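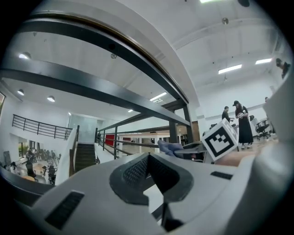
The gripper on the upper floor at Clasano, with the black beam and the railing behind it.

I have been meaning to write up our visit to Clasano since January, and I keep putting it off because I came home with eleven pages of notes and most of them are about lunch. So forgive me if this wanders a little. The open day was on a Sunday, the parking behind the Muncombe building was free (it usually isn't), and I went with my sister-in-law, who had never been near a robot in her life and asked better questions than I did.

Clasano teaches robots to handle soft things, mainly clothes and towels and that sort of household stuff. What they wanted us to see was the teaching part. There are two ways they go about it, and the whole afternoon was built around letting visitors try both.

The first is by hand, with a gripper you hold yourself. It is a white and light-gray thing, bigger than I had pictured, with fingers that open and close. You walk up to the table, pick something up with the fingers, put it where it belongs, and a camera on the tool records the whole business from the gripper's own point of view. No robot needs to be in the room at all! Homa Sadeghi, who looked after our group, told us that one go from start to finish is called a demonstration, and that the towel task had taken them 1,723 of those before the arm could do it without help on most days. She was quite cheerful about the other days.

Part of the kit is a white cube printed with chunky black square patterns, the kind a camera can pick out and use to work out position and angle. My sister-in-law thought it was a game piece, and I must say it would make a lovely one.

I did four demonstrations with a pillowcase. The first was terrible. I kept wanting to use my other hand to smooth the corner, as anybody would at home, and Homa had to remind me very kindly that the robot they were teaching has one arm and would learn nothing useful from my left hand. After that I slowed down. She said most visitors move too fast and then freeze right before the grab, and that the freezing gets learned too — a robot taught by nervous people will hover over a sock for ages. I found that rather touching.

The second way is by remote control, and we went downstairs for it. It's a lovely open building, by the way, all white walls and black railings, with tall windows on the lower floor and green leaves right outside them. They call the remote setup Preleo. You sit in a chair with a smaller copy of the arm in front of you, and whatever you do to the little one, the big one does across the room. There is a slight delay that you get used to after a minute or two. You feel very powerful and very clumsy at the same time. A boy of ten or so went right before me and was so much better at it that I nearly gave up my turn.

I asked which way they like best, and the answer took a good quarter of an hour (I had sat down by then). The hand-held tool is quicker and can go anywhere, so they send it out to laundries and people's own homes. The remote arm is slower, but what it records is exactly what the robot's own joints can manage, so there are fewer surprises later. At the moment they use the first for quantity and the second for fixing the bits that keep going wrong. The goal for the shirt task is 3,000 demonstrations by hand and 253 by remote.

We finished with tea and a little talk on Nouri, their next project, which will be about packing a suitcase. I would have happily stayed for more of that one, but the talk was short and the seats were filling up with the four o'clock group.

If you want to go, sign up early and wear shoes you can stand in. Groups are kept small, the stairs are on the steep side, and there is a lift if you ask at the desk. Do the hand-held station first while your arm is fresh, as the tool gets heavy. And take the almond cake over the lemon.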